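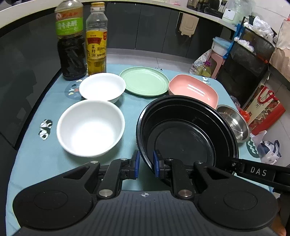

I spent most of October deciding whether to put money into kitchen automation, and since a few of you wrote in asking how I'd go about it, I've typed up my notes. I'm no engineer. I run a small household tips page and I cook every day, so these are a cook's notes on shopping for a machine that is supposed to move dishes from one spot to another without chipping them.

Start with your dishes and leave the catalogs for later! I did it backwards. I had three tabs open with arms from Trunov, Khan and Plenditz before I'd given a thought to what they'd be picking up, and I very nearly ordered the wrong fingers. Get your everyday stuff out of the cupboards, all of it, and put it on a table. Not the wedding china, just what goes through the sink on a normal evening. Then write down for each piece what it's made of, how thick the rim is, and how you grab it yourself when you're in a hurry.

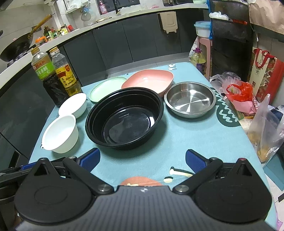
Steel, plastic and plain white bowls, all with different rims.

Rims are where your money goes. A gripper that opens nice and wide can still be hopeless on a rolled steel edge, and one with hard fingers will make you wince every time it meets a plate. Ask the seller what the pads are made of, whether they come off, and what a spare pair costs. Khan quoted me 52 dollars for a replacement pair, and I'd want two pairs a year going by how often I cook with oil. That's the kind of thing that never makes it onto the first quote (ask me how I know).

Okay, the budget. My top figure for the whole setup was $3,918, which is what I'd put aside for new countertops before I decided the old ones could wait. I split it up on paper before I talked to anybody:

The arm and gripper get the biggest share, obviously.
Keep $500 back for whatever you forgot. I forgot a power strip, a clamp and a mat, and I hadn't even bought anything yet.
Shipping was $122 from Plenditz and included from Trunov, so compare the totals and skip the sticker prices.
Pads, screws and other bits that wear out get their own line, for a full year.
Setup help, if you're like me and don't enjoy software. Get the hourly rate in writing.

Next, measure the table. Measure the height too, and then measure how far it is from the table to the sink and from the table to the cupboard. A fixed arm has one reach and that's that. If your dishes live farther away than it can stretch, you're paying for something on wheels or you're moving your dishes, and moving the dishes is free. I ended up clearing a whole lower shelf and I like it better that way anyhow.
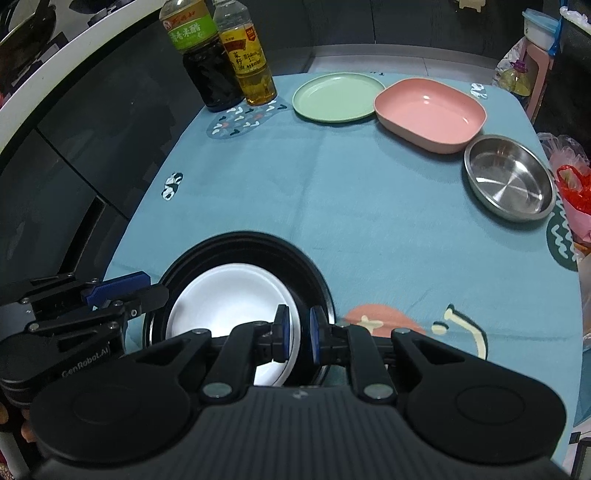
Make a list of the three or four moves you'd really pay for, and bring that list to every sales call. Mine has "take one thing out of another thing" right at the top, since half of what I do in a kitchen is nesting and un-nesting. A white plate sitting down inside a black pan is a good one to ask for in a demo, because the fingers have to get hold of the plate's rim with the side of the pan right there next to it. Sellers love to show you a cup standing by itself on a bare counter. Ask for the cloth on the table as well - a soft one with folds and creases in it, like you'd have at home. Trunov's rep was good about this and said yes straight away. The other two wanted to "get back to me."

A few smaller tips while I'm at it:

Put tall bottles at the back of the table when you plan the layout, vinegar and oil especially. You don't want an arm swinging past them.

Ask how the gripper gets cleaned, and by that I mean wiped down with dish soap and a rag after a greasy supper. Anything with ribs or open pivots collects gunk, so find out which parts can take water.

Check the return window before you check anything else on the order page. Mine had to cover at least one full month of cooking, holidays included.

Buy a cheap set of practice bowls. Fitwood does a plain starter set, and thrift store plastic works every bit as well!

Where did I land? I haven't ordered yet. The Trunov is in the cart, the pads are on a sticky note on the fridge, and I'm waiting on one answer about the warranty. I also want to go over my table-to-sink measurement one more time - I did it late at night with a sewing tape, and I don't trust it.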